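Is a "ripening box" worth paying for, or will a paper bag do?

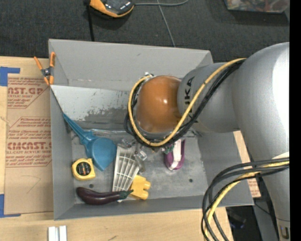

Kitchen and Pantry > Fruit and Vegetables > Storage

Posted by Vasco Coelho

My sister-in-law swears by a thing called the Vilo, a lidded box with a vent in it and a packet you replace every so often. It's meant to ripen hard fruit evenly and then, with the vent turned the other way, stop it going over. It costs $39 and the packets are extra, which is where I start to smell a rat.

I go through a lot of fruit. We have one avocado tree that drops everything in the same few weeks in March, and I buy stone fruit by the tray when it's cheap. My usual method is a bowl on the bench and hoping for the best. I lose a fair bit that way. The avocados sit like rocks and then every one of them is brown when I cut it, and the peaches go floury before they get any flavour.

What I'd like to know:

Does a box do anything that a paper bag with a banana in it doesn't?

Is there anything in the idea that one setting ripens and the other one preserves? It sounds to me like two opposite jobs being done by the same bit of plastic.

And do the packets matter? The leaflet says they "balance the natural atmosphere of your produce", and I read that three times without learning anything.

I'd rather not hear from anybody who sells them. I've already had the enthusiastic version at Christmas lunch.

Margarida Leitão replied:

I worked in the back of a fruit shop for a good many years, so take this as shop knowledge and not science, although I've read up on some of it since.

Fruit that ripens after picking gives off a gas called ethylene, and ethylene makes it ripen faster. Trap the gas and you speed things up. Let it out, or soak it up with something, and you slow things down a bit. So the two settings on your sister-in-law's box aren't nonsense in principle. My doubt is about how much difference a household box can make when it gets opened several times a day by people looking for a snack.

For ripening, a paper bag is fine. Fold the top over twice, put in one ripe banana or an apple, and leave it on the bench out of the sun. Paper lets a bit of moisture through, so you don't get the sweaty patches that turn into mould. A plastic box with a lid on holds the damp, and I'd want to know what the vent is doing about that before I handed over any money.

For slowing things down, the fridge beats any packet I have come across. An avocado that gives slightly near the stem can go straight in the fridge and will usually hold for a few days. People are scared of doing this because they've heard you never refrigerate avocados. You don't refrigerate hard ones. Ripe ones are fine.

Your floury peaches are another matter, and neither the bag nor the box will fix them. Peaches go floury when they've been kept cold, but not cold enough, before they were ripe. The danger zone is roughly the temperature of a home fridge. If they spent time like that before you bought them, the damage is done, and you won't find out till you bite one. Buy one, ripen it at home, eat it, and then decide on the tray. I know the tray might be gone by then. That's the gamble with cheap trays.

As for your avocado tree, stop picking them all at once. Avocados don't ripen on the tree, they only soften once they're off it, so the tree is your storage. Pick a few every few days and leave the rest up there for as long as the tree will hold them. The ones on the ground should be used first, and cut one to check before you promise anyone guacamole. Brown flesh in all of them sounds to me like fruit that was bruised in the fall or left on the bench too long after it softened.

Things that don't ripen after picking, so don't waste a banana on them: grapes, strawberries, cherries, oranges, lemons, pineapple (it gets softer, but no sweeter), and most vegetables people ask me about, eggplant and cucumber included. Keep those well away from the fruit bowl. Cucumbers go yellow next to bananas.

On the packets, some of the ones sold for fridge drawers do absorb ethylene. They wear out, and you have no way of telling when unless they change colour. Does the Vilo one? If the leaflet won't name what's in it, I'd leave it in the shop.

pernell_45 replied:

Bought one. It's a box. I put six nectarines in it and six in the bowl beside it and I couldn't pick them apart by the end of the week. My wife said the box ones smelled better but she knew which were which so I don't count that.

Now has onions in it. Good for onions.

Vasco Coelho replied:

Thanks both. Margarida, I didn't know that about leaving them on the tree, and I've been stripping it every year like an idiot. I'll pick in small lots this time and see how far I get.

I looked at the packet again and it doesn't name what's inside and doesn't change colour. It says to replace it "every 45 days or as desired". As desired by whom, I wonder.

One thing I'm still not sold on is the banana. I've done the bag with and without one and I couldn't swear there was a difference. Does it have to be spotty, or will a yellow one do?

Margarida Leitão replied:

Yellow with a few spots is best. A green one is no help. If the avocados are already close to ready you probably won't notice a difference either way, the banana earns its keep with the really hard ones. Try it with two bags picked off the tree on the same morning, and write the date on them or you'll forget which went in when. I always did.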